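Table assistant wanted – part time, Kerkum

Flaton is looking for someone to lay out and look after our work tables in the Kerkum workroom. The job is for 30 hours a week over six months, with a start in July.

Most of the work is preparing surfaces. You cover a table in brown paper, tape it off into a grid with blue tape, and set objects in the cells according to a daily sheet. The objects are light household and sports items such as cardboard tubes and shuttlecocks.
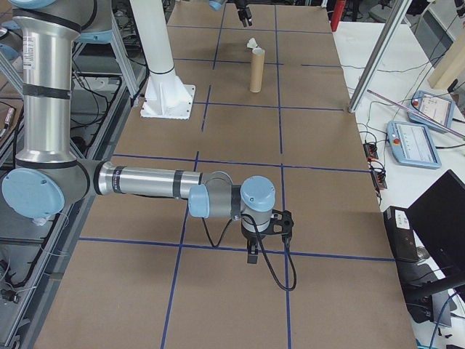
You will be on your feet for much of the day and will reach across wide tables. No experience is needed, but you should have a steady hand and be able to follow a written list. We supply the paper, tape and knives.

Applicants often ask how exact the taping has to be.

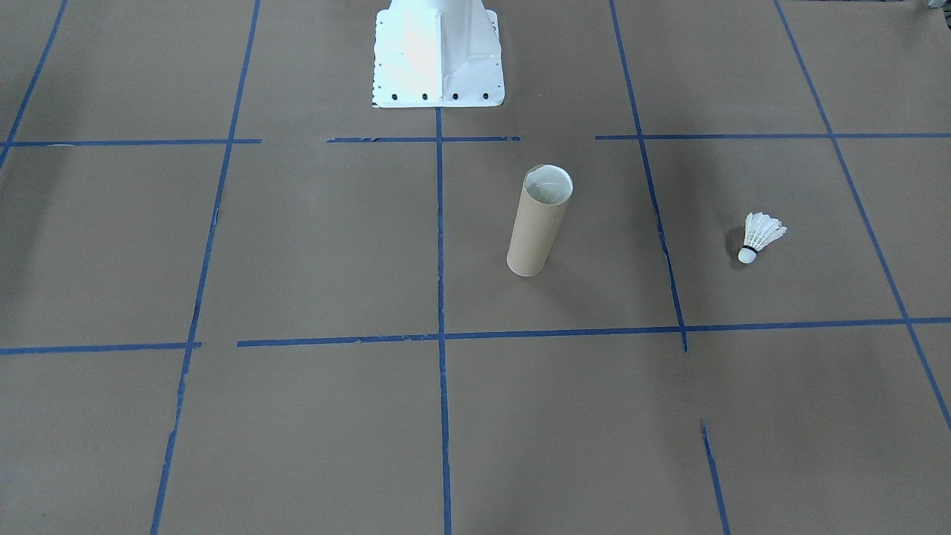

According to Henk Dekker, a line that wanders a little can stay, but a strip that has come loose gets replaced before the next session starts. He adds that most people need a few days to get used to long strips – pull slowly and press from the middle out.

Your tasks will include:

– Covering tables with fresh paper and smoothing out creases

– Laying and repairing the tape lines

– Placing objects by the sheet, standing or on their side as stated

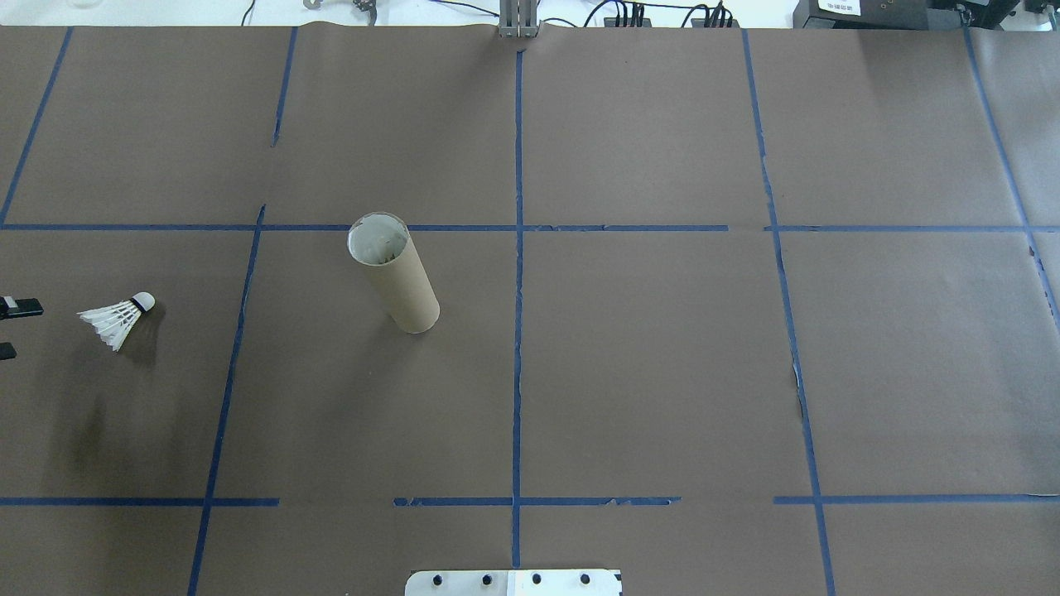

– Putting objects back on the shelves and noting any that are damaged

– Ordering paper and tape from Kuipers when stock is low

The day starts at 8:30 and includes a paid lunch break. Thursday is a short day. The workroom is on the ground floor, and bus 54 stops outside.

We also get questions about how repetitive the work is.

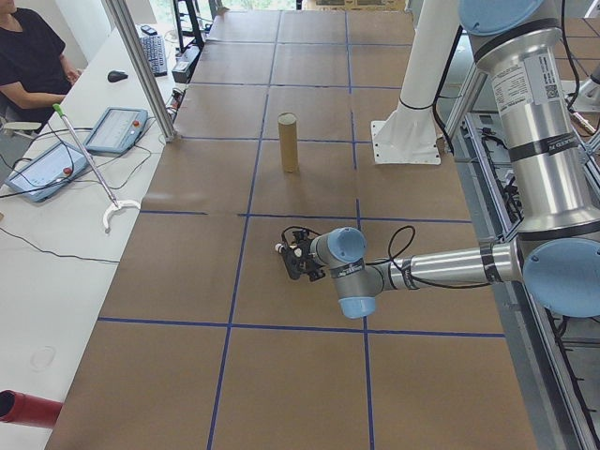
Jolien Coppens says the same tube may go up and down all morning, and that she likes the quiet of it, though people who want a lot of variety usually don't stay. The sheets change daily, she says, but the tables don't.

To apply, send a short letter and your available hours to Dexter Park at Flaton, Kerkum. Please mention job number 49. A résumé is welcome – not required.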